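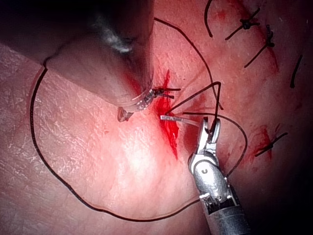 Fivgate suture practice package: worth paying for, or just buy pads?

Asked by ticker_dee on Saturday, August 14, 2021
Category: Training and simulation > Robotic

I coordinate skills sessions for a surgical residency program and I have to decide on a purchase before September. We get time on a two-arm training robot through the hospital, evenings only, and until now the residents have sewn on whatever foam or silicone we had left over from the laparoscopy course.

Fivgate sells a package for this. You get tissue pads, a holder, a bottle of stage blood concentrate, black suture on curved needles, and a login for their scoring software, which takes the video from the session and grades the knots and the needle handling. The quote I have is $165 per resident for the year, and extra pads are separate. Ornberg sells pads and a holder with no software for a good deal less.

My questions:

Does the pad hold up when a robot arm is pulling on it? Ours tear through at the stitch holes. The residents can't feel the tension and they pull too hard.

Is the scoring any use, or does it end up being something everyone ignores after the first week?

Does the fake blood stain the instruments or get into the wrist joints? The hospital will take our evenings away if it does.

I've read the brochure. I would like to hear from someone who has used it.

3 answers

Answer from Elba Paredes
Marked as helpful by the person who asked

We have run the Fivgate package for two terms with 30 residents, so I can answer most of this.

Pads. They are better than foam and better than the cheap silicone. There is a mesh layer under the skin layer and the stitch usually holds in that. You can still tear one if you drag the thread sideways, and first-year residents will. We get several closures out of each pad by starting at one side and working across, leaving the old knots in. After that the area between the rows gets soft and you should throw it out. Don't try to cut new slits between old ones.

Blood. Mix it weaker than the label says. At full strength it covers the slit and people can't see where the needle is going in. It does stain the pad, and you will have pink patches around every old closure. It has not stained our instruments, but we wipe the jaws and the wrist right after each session, and then they go through the same cleaning as everything else. Ask your hospital for their cleaning steps in writing before you bring any liquid near the robot. Ours said no at first and it took a month to get a yes.

Thread. The lengths they supply are too long for beginners. It loops around the shafts and then somebody grabs the wrong strand. Trim it before you hand it out. I cut ours down by a third for the first sessions and let them go back to full length later.

Scoring. Mixed. It gives a score out of 100 and a few sub-scores. Needle handling seems fair to me. When someone regrips the needle over and over, the number drops, and I would have marked them down too. Knot quality I don't trust. It has given good marks to knots I could slide with a fingertip. It also does badly when the camera is in close and one instrument covers the knot, and people learning to tie like to bring the camera in close. We tell them to back it off a little if they want a score they can use.

The uploads are slow. Do them overnight.

If money is tight I would buy the pads and the blood and have a senior resident watch the videos. Fivgate will sell the supplies without the login if you call. It isn't on the web page.

Answer from rhubarb_7

Check out Okonkwo too, they have a pad like this and it's cheaper I think. Haven't used it with a robot, only by hand. It was fine.

Answer from mlt_simlab

I disagree a little on the scoring. We had the same trouble with knots until we recalibrated. There is a setup step where you film a blank pad under the same light you will be using, and most people skip it. The light on our camera is very bright in the middle and falls off to nearly black in the corners, and the software was losing the thread in the dark part. After the setup step our knot scores were closer to what the faculty gave. Still not the same.

On price, $165 is what they quote everyone first. Ask for the group rate.

We tried the Ornberg holder and sent it back. It's made for a tabletop and the suction feet let go when the arm pulls up. The pads themselves were OK. If you already have a clamp that fits, that may be all you need.

One more thing. Count your needles in and out. They are real needles, and a pad with one left inside it will go through a trash bag and a glove.

Comments on this answer

ticker_dee: Thank you, both of you. I didn't know about the blank pad step. I'm going to call and ask for supplies only, with 2 logins for the faculty to try. Does the holder come with the clamp or is that extra?

mlt_simlab: Extra. We use one from Fumia that we already had.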